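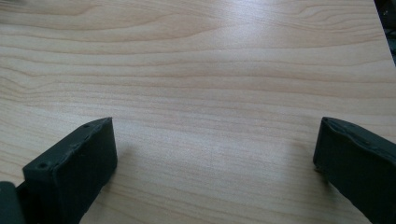 3. Equipment plan and budget

3.1 What we had at the start

The Durnstead lab lent us one hand-held gripper and a bench for the fall term. Everything else in this section had to be bought, borrowed or left out. The department gave our group a fixed allowance, and Zubaida Swati kept the spending sheet. All orders went through the department office, which sends them out on Wednesday only, so a missed form cost us a week.

3.2 Fingers

The fingers are dark, blocky parts with small holes in them. We planned for them as consumables and put them on their own line in the budget. Two suppliers were compared. Ternthorpe sells finger pairs for $38 and Lusar sells them for $52. The Lusar price includes shipping and screws. With Ternthorpe the screws are extra, and after adding those and the shipping the difference came down to a few dollars a pair. We chose Ternthorpe anyway – they accept returns on unopened parts and Lusar does not.

We ordered two spare pairs. Our first draft had four, but our supervisor asked us to show a wear rate before spending that much, and we did not have one yet.

3.3 Work surface

The tabletop is pale wood with a smooth finish and a strong grain. Light from overhead leaves a wide bright patch on it, and this went into the plan as a possible cost. We priced a matte gray mat from Løken at $30 and a clip-on diffuser at $20. Only the mat was approved. The diffuser is on the list for next term, along with a second mat if the other bench becomes free.

3.4 Items we left out

A second gripper was the largest item on the wish list. It would have let two people record at once, but it would have used most of the allowance, and only two of us had free afternoons that overlapped. We also dropped the storage case and used a drawer.

3.5 Changes during the term

The mat came in December, too late for the first set of trials. Those were done on the bare table and are marked that way in the results. One spare pair of fingers is still unopened and can go back to Ternthorpe if the next group does not want it.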